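机械臂社团工作间小窍门（台面、收纳、线、工具） 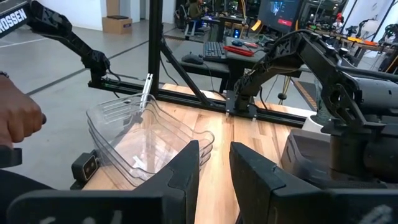 木台面和两条臂，左边是叠起来的透明盒

给新来的同学，也给每次收工都急着跑的老同学。想到哪写到哪，顺序别太在意。2018年8月重新整理过一次，旧的那份贴在门后，字都糊了，别看那份。

台面
拼木台面好用，就是怕水怕胶。杯子不许上台，说过很多遍了。
热熔胶滴上去别马上抠，等凉透，用塑料卡片从边上推，一推就掉。用刀刮的请自己拿砂纸磨平，240目起，顺着木纹磨，别打圈。
木蜡油每学期一次，薄薄一层，擦完放一夜。一月份那次Sheldon涂太厚，粘了两天，练习全停。
反光厉害的话视觉识别会乱跳。先把靠近台面的灯关掉一盏试试，再不行垫一块哑光布。布要绷平，四角用美纹纸，不要用透明胶，撕下来留胶印。
胶印用橡皮擦，擦不掉再上酒精，酒精少一点，棉签就够。

透明盒子
套着放，省地方，但套太紧会吸住，拔的时候整叠飞出去。两个盒子中间夹一条纸，就好拔了。
练抓取之前擦一遍，指纹和灰都会影响。用超细纤维布，别用纸巾，纸巾起毛。
有裂口的不要再拿来练，夹爪一压就碎，碎片掉进导轨缝里很难弄。裂的拿去装螺丝，还能用很久。
盒子洗完倒扣晾，不要拿热风枪吹！！会变形，变形的边叠不进去。Clodagh吹坏过一叠，现在全在窗台种葱。

夹爪
指尖脏了就打滑，打滑先别改程序，先擦。十次有八次是脏的……好吧没统计过，反正很多次。
擦指尖：断电，棉签蘸一点酒精，从根往尖擦。缝里用旧牙刷。
两个指尖对不齐，先看螺丝松没松，再看有没有夹着东西。螺丝不要拧死，拧到手感变硬再多一点点就停。
贴防滑胶垫的，边角剪圆，不然一周就翘。双面胶撕干净再贴新的，叠着贴会越来越厚，闭合位置就不准了，回头又要重新校。

线
线要留弯，关节转到头的时候不能绷。做法：手动把关节掰到最远，这时候再扎扎带，留两指宽。
扎带不要勒进线皮里。剪口朝里，朝外会划手，Isamu手背上那道就是。
能用魔术贴就用魔术贴，比赛现场拆装快很多。
垂到地上的线一律收起来，尤其是桌子后面那几根，椅子轮子压一次就可能断芯，外面看不出来，查一下午。
每根线两头都贴标签。只贴一头等于没贴。

框架和支架
铝型材螺母掉进槽里，用磁铁笔沿着槽拖出来，不用拆。（不锈钢的螺母吸不动，用镊子或者把那一头抬高慢慢敲。）
带孔支架别乱扔台上，用完挂回去。毛刺用锉刀倒一下，两下就行。
斜撑装好以后推一推，有晃就是有一颗没紧，从下面那颗开始查。

工具和电脑桌
电脑桌是电脑桌，钳子螺丝刀请放回长工作台。键盘旁边放剪线钳，线头会弹进键盘，已经修过2个键盘了。
鼠标有好几只，哪只连哪台写在鼠标底下，贴纸掉了的补一下。
长工作台上的东西太多，找不到就整个清一遍，按“拧的、剪的、量的、粘的”分。比买新收纳盒有用。
内六角用完插回套里，少一支就全组找，找到才走。最常丢的是2.5的。
手柄漆掉了可以缠一圈彩色胶带，哪组的一眼就看得出，别组也不好意思拿走。

地面
水泥地起灰，扫之前洒一点点水。一点点，不是拖地。
拆完的纸箱当天压平。留一两个好的装比赛用的东西，外面写清楚。

比赛前一晚（Urnier杯这种要出门的）
臂折到收纳姿势再断电，不要断了电硬掰。
每组4人，一人管臂，一人管线，一人管电脑，剩下一人只管清单，不动手。去年Grerkcombe那场就是四个人都在动手，结果电源忘在桌上，Noémie坐车回来拿，差10分钟就赶不上检录。
备件袋：指尖一对、扎带、魔术贴、美纹纸、内六角一套、酒精棉片、旧牙刷。用自封袋，一种一袋，写字。
泡沫不够就用旧毛巾，关节之间塞紧，箱子晃一晃没声音就可以。
出门的备件预算大约3,000，超了找Orysia老师签字，先问再买，先买再问的自己垫。

收工
断电、收线、盒子叠好夹纸、台面擦一遍、工具归位、关灯。
手套手链这些，靠近臂之前自己看一下，长的、会晃的都摘了放口袋。头发扎起来。袖子卷好。
急停按钮前面不许堆东西，书包也不行。

还有什么要加的写在白板右下角，下次一起补进来。胶水那部分还没写完，Dufour的AB胶到底配多少比例我再问问Isamu，上次那瓶标签撕了，先别用哪瓶。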